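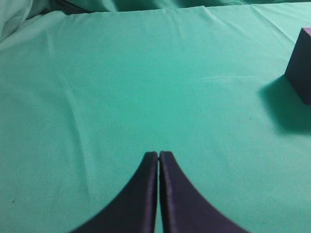 Lurdes Amaral has put the case against household robots in a single remark, that a machine which needs its table cleared before it can clear the table has not saved anyone an evening. The remark is quoted often in arguments over chore automation, and its critics say it is unfair to a young field. It does describe a good share of the published work.

Chore automation

By Belmiro Correia
2025-04-12

Chore automation is the use of machines with arms or hands to do housework and light shop-floor jobs that people normally do by hand, such as folding, sorting, wiping, loading and putting away. The term is usually kept apart from household appliances. A dishwasher washes dishes, but a person still scrapes them, racks them, and carries them back to the cupboard. Chore automation is concerned with the scraping, racking and carrying.

Claims that such machines are ready for ordinary homes have been made many times. As of this writing, the public evidence for those claims is thin.

Background

Factory robots have long handled parts that arrive in the same place and the same position every time. Homes offer very little of that. Objects are moved by children and pets, drawers stick, and the light changes through the day. Small workshops fall somewhere in between, with some fixed stations and a lot of clutter.

Much current research uses a simple gripper with two fingers and a camera mounted close to them. The arrangement is cheap and easy to repair. It also limits what can be picked up. A two-fingered hand can pinch a block or the edge of a towel, but it has trouble with anything that calls for a palm, a second hand, or a change of grip partway through.

Blocks and cloth

Plain blocks are the usual starting point. A block has flat sides, keeps its shape, and stands out well against a pale green cloth. Success with blocks shows that an arm can find an object and close on it. It says little about a wet glass or a bag of rice.

Cloth is the harder material, even when it is only the covering on a work surface. It creases, and a crease can throw a shadow or lift the edge of whatever is resting on it. A dark block casts a shadow of its own, which some vision systems have treated as part of the block. When the cloth is itself the thing to be handled, as in laundry, every pull changes its shape and the machine has to look again. People do this without stopping to think about it, and most machines stop.

The Plemavthorpe trial

The best documented household test is the Plemavthorpe trial, which began in January and was run by Rernitz using its Fliment arm. The company announced that the arm had completed 51 of 100 assigned chores. The figure was widely repeated as proof that the machine could do half the housework.

Beatriz Carrilho, reviewing the trial notes, objected to how a chore had been defined. Moving one cup from a counter to a shelf counted as a chore. So did folding one hand towel that had been laid flat beforehand. In 14 of the completed cases a person had stepped in to move an object back within reach, and the score did not change. Only nine of the 100 chores involved more than one room, and the arm finished none of those.

Rernitz replied that short tasks are the building blocks of long ones and that all assistance had been recorded in the notes. Both statements are correct. The notes did not appear in the announcement.

Shop-floor use

Results from workshops are somewhat better. Russo, a maker of small fittings, put one arm on a sorting bench and has kept it there. Cristóvão Barreto, writing on the installation, found that it worked steadily as long as the trays were filled to the same level and the lamp over the bench was left alone. He also noted that the worker who used to sort the fittings now fills the trays.

It is disputed whether this counts as replacing a chore or trading it for another one. Barreto considered it worthwhile because the new job is easier on the wrists. He did not claim that it took less time.

Measurement

There is no agreed test for chore automation. Developers choose their own tasks, rooms and rules for what counts as help. Speed is often left out, and videos may be shown faster than they were recorded. Rosário Torres has proposed that any reported score include the minutes a person spent setting up, watching and tidying afterward. Few developers have taken this up.

Torres has also asked for tests in kitchens that the developers have not seen before the day of the trial. Rernitz has said it is considering such a test for the Fliment. No date has been given.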